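Warum rostet Eisen, aber Aluminium nicht?

Wissen für Kinder — Werkstoffe

Lässt man einen Eisennagel im Regen liegen, wird er nach einiger Zeit rotbraun. Dieser Belag heißt Rost. Er entsteht, wenn Eisen mit Wasser und Sauerstoff aus der Luft reagiert. Fachleute nennen diesen Vorgang Korrosion.

Rost ist porös. Das bedeutet, er hat viele winzige Löcher. Durch sie gelangen Wasser und Luft an das Eisen darunter. Deshalb kann ein dünnes Blech mit der Zeit ganz durchrosten. Salz beschleunigt den Vorgang, darum rosten Autos im Winter schneller.

Auch Aluminium reagiert mit Sauerstoff, und zwar sofort. Dabei bildet sich eine sehr dünne Schicht aus Aluminiumoxid. Sie ist dicht und haftet fest am Metall. Wird sie zerkratzt, bildet sie sich an der Luft von selbst neu. Meerwasser und starke Säuren können sie allerdings angreifen.

Aluminium ist außerdem leicht. Ein Würfel aus Eisen wiegt fast dreimal so viel wie ein gleich großer Würfel aus Aluminium. Man verwendet es für Fahrradrahmen, Leitern, Fensterrahmen und Halterungen.

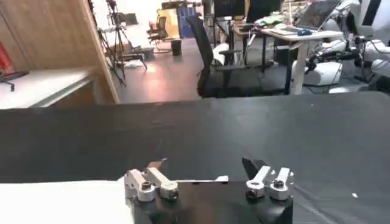 Gebürstetes Aluminium glänzt silbern. Die Schrauben sind dunkel.

Versuch: Lege einen Eisennagel und ein Stück Alufolie auf feuchtes Küchenpapier in eine Schale. Halte das Papier 13 Tage lang feucht und notiere jeden Tag, was du siehst.

Wörter zum Nachschlagen
Korrosion: Zerstörung eines Metalls durch Stoffe aus der Umgebung
Oxid: Verbindung eines Stoffes mit Sauerstoff

Text: Denise Birkett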